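Lesezeit: 4 Minuten

5 Ablageaufgaben mit zwei Armen einrichten

Dieser Abschnitt beschreibt, wie eine Ablageaufgabe im Aufgabeneditor von Amby angelegt, geprüft und gestartet wird. Vorausgesetzt wird, dass beide Arme referenziert sind (Abschnitt 3) und die Handgelenkkameras kalibriert wurden (Abschnitt 4). Stand: Montag, 6. Januar 2020.

5.1 Arbeitsraum laden

1. Öffnen Sie im Aufgabeneditor das Menü Arbeitsraum und wählen Sie die Datei Ihrer Zelle. Für die Zellen am Standort Gostau ist das gostau_regal.

2. Prüfen Sie in der Baumansicht, ob beide Arme mit der richtigen Seite eingetragen sind. Links und rechts gelten immer aus Sicht der festen Kamera.

3. Tragen Sie unter Hindernisse alle festen Teile ein, also Wände, Regal und Montageschiene. Das Regal wird als zwei Flächen angelegt, nicht als geschlossener Quader. Sonst findet der Planer keinen Weg in das untere Fach.

Hinweis: Hängende Kabel erkennt die Szenenerfassung nicht zuverlässig. Legen Sie dafür eine Sperrzone vom Typ »weich« an. Der Planer meidet sie, bricht aber bei einer Berührung nicht ab.

5.2 Objekte und Ablageflächen

4. Starten Sie die Erfassung mit Szene > Neu erfassen. Erkannte Gegenstände erscheinen in der Objektliste mit Klasse, Lage und Konfidenz (0 bis 100).

5. Ordnen Sie jedem Gegenstand, der bewegt werden soll, die Klasse »Greifgut« zu. Alles andere bleibt auf »Umgebung« und wird umfahren. Gegenstände mit einer Konfidenz unter 75 werden grau angezeigt und müssen von Hand bestätigt werden.

6. Wählen Sie als Ziel die Fläche regal_oben und setzen Sie die Ausrichtung auf »stehend«. Bei hohen, schmalen Packungen stellen Sie zusätzlich den Kippschutz ein. Er begrenzt die Drehgeschwindigkeit des Handgelenks und verlangt vor dem Öffnen des Greifers einen Kontakt mit der Fläche.

Vorsicht: Klarsichtverpackungen liefern im Tiefenbild oft Löcher. Lassen Sie die Greifpunkte dann auf den bedruckten Bereich legen (Option Greifpunkt > Etikett bevorzugen). Zu hohe Greifkraft kann den Inhalt zerbrechen.

5.3 Arme zuteilen

7. Stellen Sie die Zuteilung auf »abwechselnd«. Ein Arm legt ab, der zweite wartet mit offenem Greifer über dem Boden. Die Zuteilung »gleichzeitig« ist nur zulässig, wenn für beide Arme getrennte Ablageflächen eingetragen sind.

8. Starten Sie einen Einzelschritt und halten Sie ihn mit der Taste Pause an, sobald die Packung die Regalkante erreicht hat. Vergleichen Sie die Haltung der Arme mit der Vorschau.

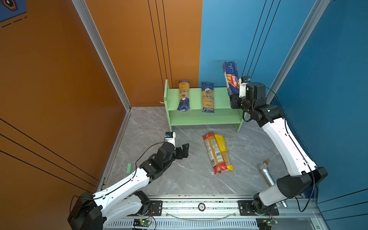

9. Kontrollieren Sie in der angehaltenen Stellung die folgenden Punkte:
- Die Spaghettischachtel im rechten Greifer ist aufrecht.
- Der Abstand zu den Packungen, die schon auf dem Regal stehen, wird in der Vorschau grün angezeigt.
- Mikrofon und Baustein auf dem Boden stehen in der Objektliste als »Umgebung«.

10. Setzen Sie den Schritt mit Weiter fort. Weicht die Vorschau sichtbar ab, wählen Sie Verwerfen und wiederholen Sie die Erfassung ab Schritt 4.

5.4 Fehlermeldungen

182 – Kein kollisionsfreier Weg. Meist ist die Sperrzone zu groß. Verkleinern Sie sie oder wählen Sie eine andere Anfahrrichtung.

208 – Objekt im Greifer verloren. Der Arm bleibt stehen, der andere fährt in Warteposition. Entfernen Sie das Objekt erst, wenn beide Arme auf »Halt« stehen.

Kommentare (3)

Wendy Catterall
Bei uns in Blackburn kommt 182 auch dann, wenn das Regal als Quader importiert wurde. Der Import aus Cirnatham macht das anscheinend automatisch. Vielleicht in 5.4 ergänzen?

Said Metwally
Danke, kommt mit der Überarbeitung im April hinein. Bis dahin den Quader löschen und die beiden Flächen von Hand anlegen.

mk_zelle2
Gilt der Kippschutz auch für das untere Fach? Bei mir ist das Kästchen ausgegraut, sobald ich regal_unten auswähle.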